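Two Arms, One Laundry Pile: Our Term Project Report
By Jade Holroyd
06/02/2025

So I should start by saying I did not want to do the cloth project. I wanted to do the block stacking one, which already had working code from last year, and my partner Ketill Bech talked me out of it in the hallway in maybe two minutes. His argument was that blocks are boring and everybody has laundry. I said fine, and then spent most of a semester watching two robot arms fail to pick up a dish towel.

What we set out to do

The class is Intro to Robot Manipulation, and every pair gets a bench, two arms and one question to work on. Ours was: can you teach a pair of arms to tidy up cloth by showing them how, instead of writing out every move? You drive the arms yourself, the computer records what you did, and then you train a model on all those recordings and cross your fingers. We named our project Coltoveo, which was supposed to be a temporary name (it was the Wi-Fi password at Ketill's old apartment) and ended up on the poster.

The task we settled on was pretty small. Pick up a cloth, get it over to the basket, let go. We planned a folding step too, and I'll get to why that got dropped.

Collecting the demos

We recorded 200 demonstrations that we kept, and threw out a bunch more. Each one took longer than I expected! Driving two arms at once is like patting your head and rubbing your stomach, except your head is on the other side of a table. Ketill got good at it fast. I got good at it slowly, and my early runs have a lot of hovering in them, which matters because the model learns from hovering just like it learns from everything else. Our first trained version would drift over to a cloth and hang there, thinking about its life. Those were my runs. I deleted them and we retrained.

We split the demos up so that one of us drove and the other reset the table and took notes. I'd really recommend this to the next pair. When I tried doing both I forgot to write down which cloth was used, and there are 80 recordings in a folder called "misc" that we never did figure out how to label.

The cloth problem

Cloth is awful. A block is in the same shape every time you see it. A cloth has a new shape every time you let go of it, and the part you want to grab is usually folded under the part you can see. We tried aiming for corners first, since that's how a person would do it, but the model kept picking fake corners that were only wrinkles. After that we switched to grabbing any raised fold near the middle. Way less elegant, way better results.

The other change was clutter. Our early setup was very plain, and the first model we were proud of fell apart the minute we put down a busy tablecloth. It would go for the printed flowers on the fabric. It would try to PICK UP the flowers. So in May we started over with a patterned cover on the table, a few different colored cloths, and a bunch of peach-pink flowers set down in the middle of it all as a distraction. I wanted the model to learn that some things on the table are none of its business.
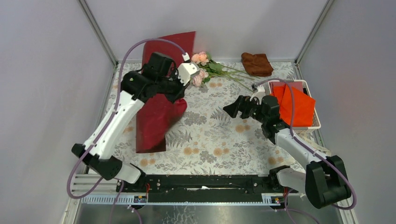

How it did

With the left arm on the dark red cloth and the right arm staying out of the way, we got our best numbers. Red was easy for it. The brown cloth was the hard one, and I still don't totally know why – my guess is that it was usually bundled up tight in our demos, so there weren't many good folds to grab. Ketill thinks it's a lighting thing. We had this argument a lot.

Folding got cut with two weeks to go. Both arms have to hold the cloth at once for that, and ours kept pulling against each other until one lost its grip. I have 254 lines of folding code that do nothing now, and I'm keeping them anyway.

What I'd do next

More demos on the brown cloth, for sure. I'd also like to put the flowers in different spots, because I have a suspicion the model learned "stay away from that one area" and not "leave the flowers alone." We ran out of time to check. And I'd label the recordings as we go. Ketill has already signed up for the advanced section and says he's taking the folding code with him.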